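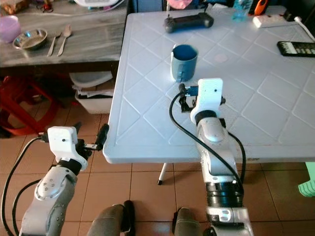

Section 4. Preparing the Table for the Mug Exercise

Home | Handbook | Sections | Kit List | Contact

Search the handbook Go

4.1 Scope

This section applies to all student groups taking part in the Drekham two-arm course. It covers the set-up of the table, the placing of the mug and the first movement of the arms. Groups must have finished Section 3 (Power and Cables) before they begin. The exercise is carried out with both arms connected, although only the right arm is used to reach for the mug until step 9.

4.2 Before you start

1. Check that the table stands firmly on the floor and does not rock when pressed at each corner.

2. Place the mug on the table within reach of the right arm. A plain mug in a single strong colour is preferred. In the set-up shown at the head of this section the mug is blue and stands on a pale table, where the edge of the mug is easy to tell from the surface.

3. Turn the mug so that its handle faces the front of the table, towards the right arm.

4. Move other items to the back edge. Bottles, power blocks and hand controllers may remain there during practice runs. For assessed runs they must be taken off the table altogether.

Note: Tables with a raised rim are permitted. The gripper must be lifted clear of the rim before the arm is moved forwards or back.

Note: A patterned table top may be used without a cloth. If a cloth is used, it must be fixed at all four corners.

4.3 Starting the arms

5. Switch on the left arm first, then the right. Wait for the ready signal from each.

6. Set the speed limit to 200 in the Fehr control panel. Student accounts cannot save a higher value.

7. Open both grippers fully and close them once. If either gripper stops part of the way, switch off and inform the supervisor.

8. Bring the right gripper to the near side of the mug and hold it there. Each member of the group should look at the gap from the side before the next movement is made.

9. Close the right gripper on the mug, lift it clear of the table and set it down again in the same place. Repeat the lift with the left arm after the mug has been moved across by hand.

CAUTION: Do not reach over the table while either arm is switched on. To move the mug by hand, pause both arms and wait until they have stopped.

CAUTION: The cables beside the arms must hang freely. A cable that is pulled tight during a turn may come out of its connector.

4.4 Recording the run

10. Enter each attempt in the group log under code 445, including attempts that were stopped early. State which arm was used and the position of the handle.

11. A group has completed the exercise when 14 lifts have been logged and signed by the supervisor. Groups entered for the Vurmont student meeting in November must submit the log with their entry form.

Questions on this section should be sent to Engelbert Mayrhofer, course supervisor.

Reader comments (3)

treltia_group_b: Step 7 could mention that the panel has to be open first. We had it closed and the grippers did not respond.

E. Mayrhofer: Thank you. The wording will be changed in the next issue.

Kestrel: Does the handle have to face the front for the left arm as well? We turned it to the side and found the lift easier.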